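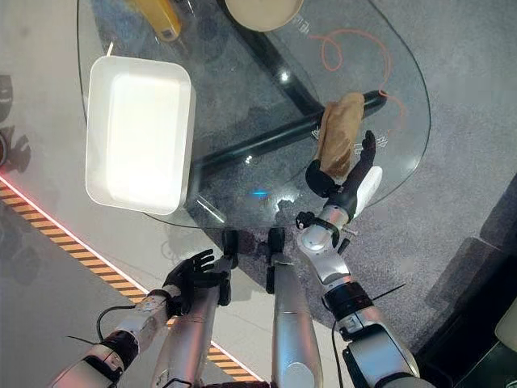

Recipiente blanco sobre una mesa de cristal.

Vitória Mendes dirige desde hace 14 años el servicio de comedores de la Fundación Bellcombe, entidad que gestiona la alimentación de residencias de mayores y centros de día. Nos recibe en la sede de la institución con motivo de la publicación de su nueva guía interna sobre aprovechamiento del pan y otros alimentos básicos.

El documento, presentado el 30/04/2025, recoge la experiencia de dos centros piloto, Chuang y Ullard. «Sabíamos que se tiraba comida, pero desconocíamos en qué momento del servicio», explica la directora. Durante la prueba se pesaron por separado los restos de cocina y los de mesa. El resultado sorprendió al propio equipo: la mayor parte del pan desechado no había llegado a servirse.

Mendes atribuye el problema a los pedidos. «Se encargaba la misma cantidad todos los días, hubiera 300 comensales o la mitad», señala. Desde abril, cada centro comunica sus previsiones la tarde anterior al obrador Mostimetti, proveedor de la fundación, que ha adaptado sus horarios de reparto.

La guía dedica un capítulo a las recetas tradicionales. Sopas de ajo, migas y torrijas han vuelto al menú, con versiones de textura blanda para quienes tienen dificultades de deglución. «Los residentes nos corrigieron varias recetas, y con razón», reconoce.

Preguntada por el coste, indica que la partida inicial ascendió a 3000 euros, destinados en su mayoría a la formación del personal de cocina. La extensión del programa a los demás centros está pendiente de aprobación por el patronato.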